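Mridha 23 Portable Address System
For rallies, marches, vigils and the long speech before the short march

Item 226 – In stock at the Masbridge warehouse

Every protest has a person with something to say and forty people at the back asking what she said. The Mridha 23 is a battery loudspeaker on a folding stand, with one wired microphone and one wireless one, made for open-air political meetings of up to 2000 people. Above that number you will want two of them, or a shorter program.

We first sold the Mridha to tenant groups and city council campaigns in Clarnetgate, where public meetings take place on a windy square next to a bus terminal. The groups there asked for three changes. They wanted a louder voice range, a carrying strap that does not saw through a coat, and a power switch that can't be turned off by a passing member of the other side. All three are now standard. The switch sits under a screw-down cover. Please don't lose the screw.

Sound is tuned for speech. Music will play through it, and anthems come out fine, but the bass is modest and your drummer will be disappointed. Drummers should bring their own arrangements. 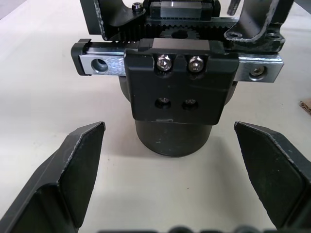 Battery life is nine hours at speaking volume and five at full volume, which covers most demands for a resignation and at least the first round of talks afterward. A spare battery clips in without tools. Charging from flat takes four hours from a wall outlet. There is a car lead in the bag too, though it is slow and your driver will complain.

The wireless microphone reaches 138 feet in the open. Walls shorten that, and so do city halls, which are mostly wall. It has a mute button on the handle, and we suggest whoever chairs the meeting learn where it is before the open floor session begins.

What comes in the bag
Loudspeaker with battery
Folding stand
Wired microphone, 20-foot cable
Wireless microphone and receiver
Wall charger and car lead
Rain cover (gray – we tried red, and every party but one sent it back)

Permits
Many towns limit amplified sound near courts, hospitals and government buildings, and some want the model and output listed on the permit form. The output sheet is in the front pocket of the bag. We can't tell you whether your permit will be granted. The Drusurville office used to guess, and has been asked to stop.

Rental
Weekend rental runs Friday noon to Monday noon. Book early for September, when the campaigns wake up and every unit we own is out on somebody's courthouse steps. We rent to all parties on the same terms and have been called biased by each of them.

Returns
Unused units can come back within 30 days. Losing the vote is not a fault covered by the warranty. Egg is, once.

Page updated Tuesday, April 22, 2025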